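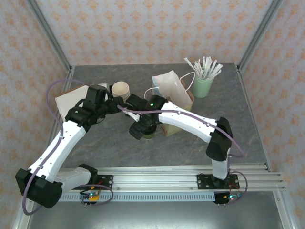
Orange floral wallpaper on a pale greyish-pink ground, with a dark veined work surface.

Flekevia opens wallpaper showroom and hanging classes in Tredden

Shares 4 | Comments 2

Wallpaper maker Flekevia will open its first showroom in Tredden in August. The showroom is on the ground floor of the former Herrera drapery shop in the High Street and will sell the full Flekevia range by the roll, along with paste, lining paper and hanging tools.

Until now the company's papers have been sold by post and through decorators. Customers will be able to see full drops hung on the wall, take home large samples and order papers that are not kept in stock. Orders placed before noon will be ready to collect the next working day if the paper is held in Tredden.

Flekevia was set up in 2000 as a small printing business making shelf and drawer liners. It moved into wallpaper when a customer asked for one of the liner patterns in a wider width. The drawer liners are still made and will be on sale in the new showroom.

"People have been asking to see the papers on a wall for a long time," said Yu-ting Yen, head of design at Flekevia. "A small sample shows you the colour but it doesn't show you how often the pattern comes round again, and that makes a big difference in a small room. We would like customers to stand in front of a whole wall before they spend their money."

Florals make up the largest part of the range and will fill the front room. Plain and textured papers will be in the back room, next to the cutting table. The old Herrera counter has been kept and will be used for measuring and wrapping. The shop sign over the door has also been repaired and will stay where it is, with the Flekevia name on the glass below.

Hanging classes

A short class for beginners will be held every Wednesday evening in the back room. It covers measuring a room, working out the number of rolls, preparing old plaster, matching a pattern from one drop to the next and trimming at the ceiling and skirting. There is also time spent on inside corners, where most first attempts go wrong.

People taking part will hang lining paper first and then a patterned paper with a straight match. Drop-match papers are harder to plan and waste more of the roll, so they will be taught in a separate class later in the year. Tools and paste are provided. Old clothes are advised.

"Most of the calls we get from customers are about corners and about running out," said Yen. "Someone buys exactly what the chart tells them, then finds the chimney breast isn't square or the pattern repeat is bigger than they thought. By then the batch they bought from may be gone. We go through all of that with a tape measure and a pencil before anyone opens the paste."

Batch numbers will be written on every receipt from the Tredden showroom, and unopened rolls from the same batch can be returned within 3 months. Flekevia will offer the same terms to postal customers from August.

New paste

The showroom will be the first place to stock Zostesance, a ready-mixed paste sold by Flekevia for its non-woven papers. It is brushed or rolled straight on to the wall and the paper is hung dry, with no soaking time. Zostesance comes in 2 tub sizes. It is not meant for the company's traditional papers, which should still be pasted on the back and left to soak as the label says. Staff can advise on which paper is which – the symbols on the label are small and are often missed.

Trade customers

Decorators with a Flekevia trade account can use it in the showroom from the day it opens. A side door in the yard will be open from 7.30am for trade collections. Parking in the yard is for loading only.

Decorators who would like to be on the list kept at the counter for customers should bring photographs of recent work. Flekevia does not take a fee for passing on names and does not set prices for hanging.

Bookings for the Wednesday classes can be made at the counter or by post using the form in the current pattern book. Postal customers who have a pattern book from an earlier season can ask for a new one free of charge.

Press samples and pattern cards are available on request from the Flekevia press office, Tredden.

Share this release | 4 shares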